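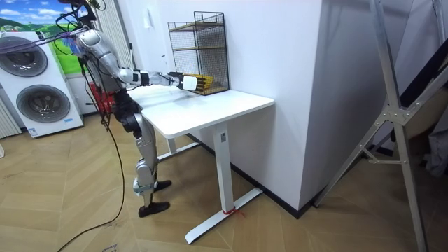
Why do we forget most of what we hear in a lecture?
Mostly for lack of practice at getting it back out. Hearing something once leaves a weak trace, and the trace fades fast unless you go looking for it again.

Study Skills, Handout 2: Remembering What You Learn
Notes by Uzma Bugti, November 2021

Welcome back! Last session we talked about taking notes, and a few of you asked the obvious next question: what do I do with them? I love this topic, so please forgive the length (and bring your arguments to class, I enjoy those too).

Start with recall. Close the notebook, take a blank sheet and write down everything you can remember from the reading. It will feel slow and a bit embarrassing. That's fine! Pulling a fact out of your head strengthens it far more than reading it over. When you've run dry, open the book and fill the gaps in a different color, so you can see next time where the holes were.

Rereading feels better, and that's the trap. The page looks familiar, your eyes slide along, and you take "I recognize this" for "I know this." Pirmin Camenzind tried both ways with two chapters in our last group and was quite cross to find that the one he'd highlighted so carefully was the one he couldn't explain to us.

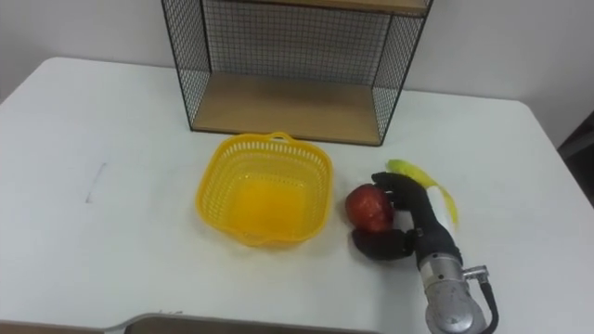

Next comes spacing. Four half-hour sittings over two weeks will usually do more for you than two hours in one evening, even though the total is the same. A bit of forgetting between sittings is useful – it makes the next recall harder, and the effort is what pays. A simple plan to start with: look back after one day, again after three days, then after 9 days. Shift it if your exam is close.

Then mixing. If you're working math problems, don't do twenty of one type and then twenty of the next. Shuffle them. You'll make more mistakes while practicing, but you'll also be learning to spot which method a problem calls for, and exams ask for exactly that skill. Language students can do the same with verb tenses, and Kyung-hwa Shin has a nice way of doing it with music scales that I've asked her to show us.

A word on flashcards: write your own, keep one idea per card, and say the answer out loud before you flip. Don't drop a card after one correct answer. Wait for three, on different days.

For next time
Read the chapter on sleep and memory, pages 100 to 187. Do one blank-sheet recall the same evening and another two days later, and bring both sheets. Messy is welcome – I want to see the gaps!
Mpho Visser's group will start the discussion, Pouran Zarei's group will follow.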